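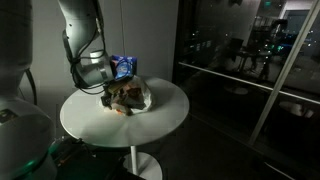

According to one early buyer, a snack bar owner in the town of Brudero, the Widow is slow enough that customers finish choosing a second item before the first one reaches them, and he would still buy it again. Remarks of this kind are common in reviews of the machine, which tend to praise its handling of soft packaging and complain about its pace.

The Widow is a pick-and-place kit sold by Fistodness, a maker of small automation equipment. It is meant for handing out and sorting light packaged goods, mainly snacks, in places such as break rooms, waiting areas and small shops. The kit consists of a gripper, a control box and software. It does not include a robot arm or a table. Buyers attach the gripper to an arm they already own or lease one through a dealer.

Background

Fistodness began as a repair business for vending machines. The company has said that most of its service calls were for bags caught in the coils, and that the Widow grew out of an attempt to drop the coils altogether. A first version, called Man, was shown to dealers but sold poorly. It used suction cups, which held boxes and cans well but lost their seal on wrinkled film. The Widow replaced the cups with a pinching gripper. Man was withdrawn the following November, and spare parts for it are no longer made.

Operation

Goods are placed in a loose pile within reach of the arm. They do not have to be lined up or face the same way. The software looks for an item with a free edge or corner, closes the gripper on it and lifts it clear of the rest. Bags are usually taken near a seam, where the film is flat and there is less risk of crushing the contents. A snack package may be held upright by its lower edge, and some lean to one side after the lift. The software allows for this when it plans the drop.

If two items come up together, the arm lowers them and tries again from another side. After 2 failed attempts it leaves that item and moves to the next one. Clear and translucent plastic bags are the most common cause of a failed attempt, and the manual advises keeping them out of the pile where possible.

The maker gives a top weight of 910 grams for a single item. Glass bottles, open containers and anything without a wrapper are not supported. A full cycle, from the start of the search to the release of the item, takes nearly 62 seconds in the default mode. A faster mode can be turned on in the settings but is not recommended where people can reach the table.

Installation

A smooth, plain tabletop in a light matte color is preferred. Patterned surfaces make it harder for the software to tell where the pile ends. Round and oval tops are accepted, though the usable area has to be traced by hand during setup, and a pedestal table should be heavy enough at the base not to shift if it is bumped.

Cables to the gripper run along the outside of the arm. They must be left with enough slack at the wrist for a full turn, and the manual shows several ways of looping and tying them. Large windows close to the work area can be a problem at night, when they reflect the room. The software lets the installer mask off any region that should be ignored. The kit can run in low room light if the tabletop itself is lit.

Reception

Trade reviewers have generally rated the gripper above the software. The setup program has been called dated, and the masking tool has to be redone each time the table is moved. Several owners have noted that the manual covers cable routing in detail but says little about cleaning the gripper pads, which pick up grease and crumbs and begin to slip.

Price has been another point of debate. The kit sells for $2,000, a sum that buyers who already had an arm tended to find fair. Those starting from nothing often compared the total cost with that of an ordinary vending machine and chose the vending machine.

Support

Fistodness offers phone support and a mail-in repair service for the gripper. Pads and cable ties are sold separately. Software updates are free for registered owners and are loaded from a memory card at the control box.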